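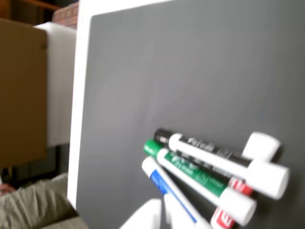

Markers and dry-erase board, pick-and-place bench at Menska.

A grasp is not a boolean
By Santosh Bansal

In March the bench arm at Menska logged 316 marker picks over one unattended stretch. The supervisor software recorded every one as a success. When the joint logs were replayed against the bench video, 39 of those picks had left the gripper with no marker in it, or with only part of one. On one of the 39, the arm carried out its placing motion with closed, empty fingers, contacted the board below the expected height, and pushed until the servo drive tripped on current. The board moved. A mounting screw sheared. A technician had been standing at that bench earlier the same afternoon, setting up the next tray.

The incident report classed this as a perception fault. I think that is the wrong class, and the choice matters, because the class decides who fixes it and how fast.

The sequence is short. The Lawal gripper closes until it meets resistance or reaches its minimum width. The driver then sets a flag called object_held. The flag goes true if the final width is more than 2 mm above the closed position. Pletudau, the supervisor, reads the flag once, at the end of the close command, and moves on to the lift. It does not read it again until the open command at the other end.

A dry-erase marker is a poor match for this test. It is smooth, it rolls, and it comes in two pieces held together by friction. In 23 of the bad picks the fingers had closed on the cap. The width was correct, the flag went true, and the cap came away from the barrel partway through the lift. In the others the marker was pinched off center and rotated out before the transfer was complete. In none of these cases was the camera wrong about where the marker was. The pose estimates were checked afterward and were within tolerance. So the vision group spent most of a month retraining a model that had done its job.

My objection is to the flag. It answers one question, at one moment: did the fingers stop early? Downstream code treats it as the answer to a different question, which is whether the arm is carrying the object now. The name of the flag invites the error. A flag called stopped_early would have been misused less often, and I would support renaming it even though that breaks every script on the bench.

Two counterarguments came up in review. The first is that markers are a test object and the real product line handles rigid cartons. That is true, and the cartons do not come apart. They do slip. The same driver, the same threshold and the same single read are in use on the carton cell. A lower rate of the same fault is still the same fault, and the payload there is heavier.

The second is that the drive tripped, so the safety chain worked. I disagree with the second half of that sentence. The overcurrent trip protects the motor. It was never rated as a contact limit for people. The contact limit on the Driltix arm is a separate force threshold, and it had been raised for the placing motion, because pressing a marker into the tray set off nuisance stops at the default. Raising it was signed off on the assumption that a marker would be in the fingers, at a known height, over a known surface. With no marker present, the assumption fails and the raised limit stays in place. That is the part of the incident I would put in the first line of the report. It appears on the fourth page.

This is why I call it a safety fault. A reduced protective setting was conditional on a state the machine could not verify, and the condition was enforced by a value sampled several seconds earlier. Any reviewer would reject that if it were drawn as a circuit. It passed because it was spread over three components with three owners, and each component met its own spec.

The repair I would ask for is modest. Finger width should be polled for the whole of the transfer, and a change beyond tolerance should end the cycle in a controlled stop. The force threshold should return to default whenever the grasp is unconfirmed, and confirmation should expire. The wrist already reports load - the mass of a capped marker is near the bottom of its range, but a carton is well inside it, so the carton cell has no excuse for leaving that signal unused. Success should be recorded after placement, from a measurement at the placement end.

All of this costs cycle time. The bench team's estimate is that polling slows the transfer enough to be noticed on the throughput chart, and there is pressure to ship the retrained model and close the ticket. I would leave the ticket open. The retrained model finds markers slightly better than before. The gripper will still report that it is holding one after the barrel has dropped.

The force threshold on the carton cell is, at the time of writing, still raised.

We use cookies to remember your settings and measure visits. Accept all | Manage preferences

Contact | Copyright Santosh Bansal. All rights reserved. | Back to top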